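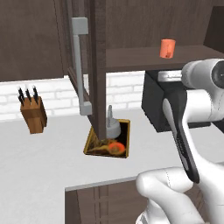
The Fasis cell went back into service in September after a change of gripper fingers and a full pass over its simulated twin. Oda Magnusson did the mechanical side at the Desau bench and Selina Bühler did the model. Most of the hours went into the model. The old collision mesh treated each finger as a plain box, which was good enough for open counters and poor for anything inside a cabinet. In the rendered kitchen the orange cup stands near the front edge of the open shelf, with the cabinet door hanging open to the left and a black appliance on the counter below, so an error in finger length shows up quickly as a contact with one of them. The new mesh follows the finger profile and has its own offset for the tip.

Settings as they now stand: grip force limit 42 N, control loop 600 Hz, joint speed capped at 50 percent until the wrist has been rechecked. Please leave the cap alone. The Lehner controller will accept a higher value without complaint, and the first sign of trouble is a following error on joint 7.

Two maintenance notes. The finger screws are to be torqued with the gripper closed and power off, then marked with paint pen. The homing routine must be run after any finger change, even if the same pair goes back on - the stored zero is cleared when the tool connector is unplugged.

The Vostilel scene files have been updated to match. Anyone with a local copy should pull the new version before Saturday, when the old meshes come off the server. Door hinge friction is still a guess and is next on Selina's list. Measured values from a real hinge would be welcome.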